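Arts de la table et rangement de cuisine – notes du cours 9
Le plastique à table : gobelets, bols, couvercles

Bon, on reprend où on s'était arrêtés lundi, c'est-à-dire au milieu de la mélamine, avec la moitié du groupe qui regardait déjà la porte. Je remets donc les choses à plat par écrit, et j'en profite pour ajouter ce que je n'ai pas eu le temps de dire sur la couleur et sur le plan de travail.

Les familles de plastique

Pour la vaisselle courante, retenez surtout le polypropylène et la mélamine. Le polypropylène est souple, léger, un peu gras au toucher quand il vieillit, et il rebondit si on le fait tomber (j'en ai fait la démonstration, désolée pour ceux du premier rang). La mélamine est dure, elle sonne presque comme de la faïence, elle raye moins vite mais elle peut s'ébrécher, et elle ne va pas au micro-ondes. Ça, je le répète à chaque promotion et je le répéterai encore l'an prochain !

Il y a aussi le polystyrène cristal des gobelets transparents de pique-nique. On en parle peu ici parce qu'il se fend vite et que ce cours porte sur ce qu'on garde.

Comment reconnaître ce qu'on a dans la main ? On retourne la pièce et on cherche le triangle avec son chiffre : le 5 pour le polypropylène, le 6 pour le polystyrène. La mélamine n'a souvent pas de triangle du tout, seulement une mention en toutes lettres. Et quand il n'y a plus rien de lisible, on appuie doucement sur le bord avec le pouce : si ça plie, ce n'est pas de la mélamine.

La couleur

J'adore les couleurs franches en cuisine, vous l'avez compris depuis le premier cours. Un rose vif sur un plan gris, ça se repère d'un coup d'œil, alors qu'un bol blanc sur un plan blanc, on passe la journée à le chercher. C'est une vraie question de rangement, pas une coquetterie : dans une cuisine partagée, la couleur sert d'étiquette. Une teinte par usage, ou une teinte par personne, et on s'y tient.
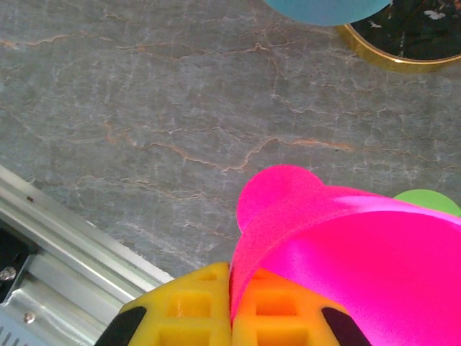
Attention tout de même aux combinaisons. Si vous prenez le rose pour les contenants, choisissez pour les couvercles une teinte qui en soit loin, un vert pâle par exemple, de façon que les deux piles ne se mélangent jamais. Dans la série Jornen que je fais circuler, tout est décliné en pastel et c'est ravissant, mais au bout d'un mois le rose et le pêche finissent dans le même tiroir. Je préfère l'assortiment Dornetti, moins chic, avec des tons qui se disputent un peu – au moins on ne se trompe pas.

Dernier point sur la couleur, les taches. Tomate, curcuma, carotte râpée : sur du plastique clair, ça marque. On rince à l'eau froide tout de suite, on lave ensuite, et si ça persiste, une pâte de bicarbonate qu'on laisse poser 12 heures. Jamais la face verte de l'éponge, elle dépolit la surface et après c'est pire.

Les contenances

Vous m'avez demandé quoi acheter pour commencer. Pour un gobelet d'enfant, 300 ml c'est trop, il reste toujours un fond. Pour un adulte, c'est très bien. Pour les bols, je n'ai pas de règle, prenez-les empilables et vérifiez-le dans le magasin en en glissant vraiment un dans l'autre (les bols à oreilles ou à bec verseur s'empilent dans un seul sens, et certains pas du tout).

Le plan de travail

Le plastique n'abîme pas le marbre, et c'est bien agréable. Ce qui l'abîme, c'est ce qu'il y a dedans : jus de citron, vinaigre, vin. Une goutte sous un bol, et le lendemain vous avez un rond mat. On essuie donc aussi le dessous des contenants avant de les poser, geste que personne ne fait chez soi, moi la première. Sur un marbre gris veiné les traces se voient moins, raison de plus pour passer la main et sentir si c'est rêche.

Pour demain

Relisez la fiche Tradon sur l'entretien des pierres naturelles, elle est courte. Apportez chacun un contenant en plastique de chez vous avec son couvercle, le plus vieux possible, on fera le tri ensemble. Le cours a lieu en salle 319 et non dans la cuisine Ruddock, qui est prise toute la matinée par les pâtissiers.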